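Search the archives
Search this list

Re: [chores] Can they pack a box yet?
Saturday, October 12, 2019 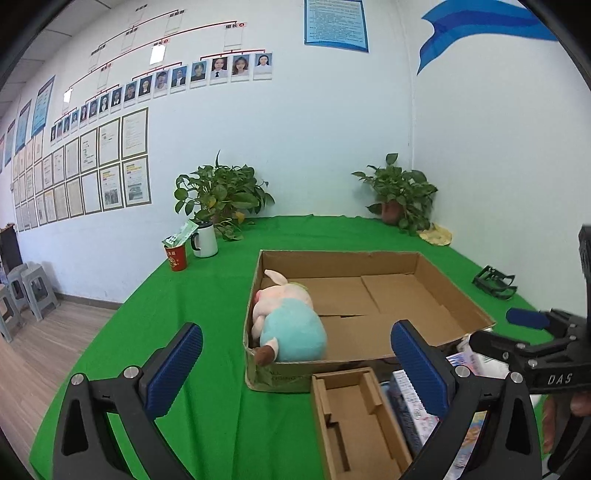 Toy pig in the open box, both grippers over the green cloth

> Certon told us last January that packing was a solved problem.
> Has anyone on the list seen a machine pack mixed items
> without a person standing by? We ship 220 boxes a day
> and no two orders are alike.

Not from what I have seen. If all your items are the same hard carton, you can buy a machine for that today. Mixed orders are another matter. Soft toys are the worst for us, as the shape changes every time you grip one. Cardboard inserts and box flaps are a close second.

We ran the Druvovow arm on 1256 picks at the Diltitberg shop. It dropped or jammed 135 of them, and most of those were soft goods. A new hire does better by lunch on the first day.

For now I would keep people on the mixed line and try an arm on the plain cartons only. Ask Ouazzani for a quote as well. Their lead time was 86 days when I checked, and the grippers are sold separately.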